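Card Shuffle Randomness and Its Effect on House Edge in Low-Stakes Blackjack
Project report, Applied Probability, Benlow College
Kourosh Ghaffari, Karine Marchand, Teodoro Ocampo
Submitted 19 Feb 2025
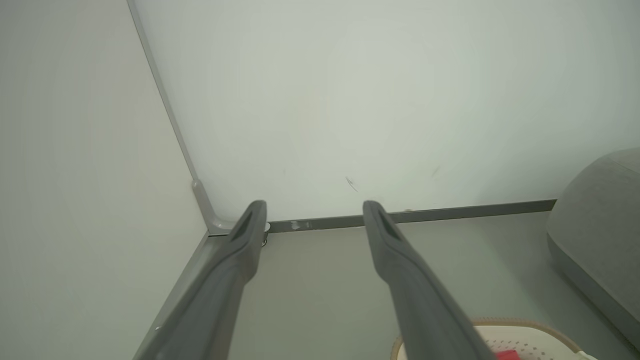

Figure 1. Two gripper fingers, with pale surfaces meeting in a corner behind them.

1. Background

Blackjack odds tables assume that every deck order is equally likely at the start of a shoe. In a real card room the shuffle is limited by time. A dealer who shuffles longer deals fewer hands per hour, and the room earns less. Our project asked how many riffle shuffles are needed before a player who remembers part of the previous discard tray loses any advantage from doing so.

The question came from a visit to the Wustatham card room in August, where the floor manager, Cletus Ferreira, described the house procedure as riffle, riffle, strip, riffle, cut. He did not know where the procedure came from.

2. Method

We wrote a simulator in Python, named Cemumia, which models a single 52-card deck. Riffles follow the Gilbert-Shannon-Reeds model: the deck is cut according to a binomial distribution, and cards drop from each packet with probability proportional to packet size. The strip is modeled as a reversal of small packets of random length.

Two players were compared. Player A uses basic strategy and a flat bet. Player B uses the same strategy but remembers the order of the last 20 cards in the discard tray and raises the bet when a run of high cards is expected. Player B's bet is capped at five times the minimum. Each shuffle procedure was run for 1,000 sessions of 100 hands. The same random seeds were used for both players.

House rules were fixed: dealer stands on all 17s, double on any two cards, no surrender, blackjack pays 3 to 2.

3. Results

With one riffle, Player B finished ahead of Player A by a clear margin. Long rising sequences survive a single riffle, and the simulator found them easily. With three riffles the gap was smaller but still outside our confidence interval. With five it was within the interval, and with seven we could not tell the two players apart.

The Wustatham procedure performed slightly better than three plain riffles. The strip breaks up sequences at the top of the deck but does little in the middle.

4. Limitations

The riffle model describes an average shuffler. Professional dealers riffle more evenly, which leaves more structure in the deck, so our results may understate Player B's advantage. Perfect recall of 20 cards is also a strong assumption. We did not model multi-deck shoes or automatic shufflers.

Session results were strongly skewed by the larger bets. Karine Hawthorne, our advisor, suggested reporting medians along with means, and both are given in Appendix B.

5. Further work

The next version of Cemumia should accept recorded shuffles as input. Stöckli's notation for packet sizes would be suitable, but it needs an extra field for the cut. Source code and raw output are in Appendix C.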